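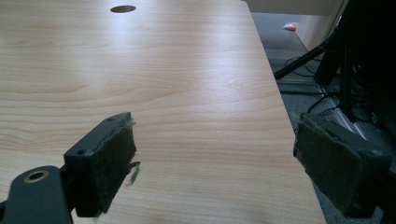

Does automating part of a job mean the people doing it now get let go?

It depends mostly on what the company does with the hours it frees up. Where there is a backlog, people usually get moved onto it. Where there isn't, jobs tend to shrink slowly as people leave and aren't replaced.

Home Topics Work & Shop Floor Ask Log in

Reading time: 2 minutes

Posted by Dwynwen Cadwaladr, October 8, 2020

I pack small parts orders at a warehouse in Flastthorpe. There are 13 of us on my shift and in April we're getting an automated picking line from Drirker. Management says no layoffs but won't say what we'll be doing instead. Has anyone been through this? What should I be asking?

Orlando Benavides

We went through it at Kadrić and I'll tell you, I was dreading it and now I love my job more than I did before! I used to lift totes all day. Now I look after 3 picking cells, clear jams, and teach new people how to reset them – and my shoulders have stopped hurting. It wasn't smooth. The first 2 months we were slower than by hand, and everybody grumbled, me included.

What I'd ask, in writing if you can get it: who gets trained and is it on paid time? Does the pay grade change when the work does? Who is allowed to stop the line? That last one was huge for us. At first only the supervisor could, and we stood around waiting while boxes piled up. Once any of us could hit pause, things got so much better.

Also go find whoever is installing it and ask them everything. Ours were thrilled that somebody cared, and I picked up more over those lunches than in the 60 minute class.

Bleddyn Bowen

Depends on the boss. Get your name on the training list early.

Lionel Leblanc

Agree with Orlando on the training, but watch the pace too. Our line at Jultinow set the speed for the people at the end of it, and packing got harder even though picking got easier. We asked for job rotation every couple of hours and got it. You know which orders are awkward and which boxes split, so speak up before they lock in the layout – it's a great time to be heard. Good luck, and please come back and post how it goes!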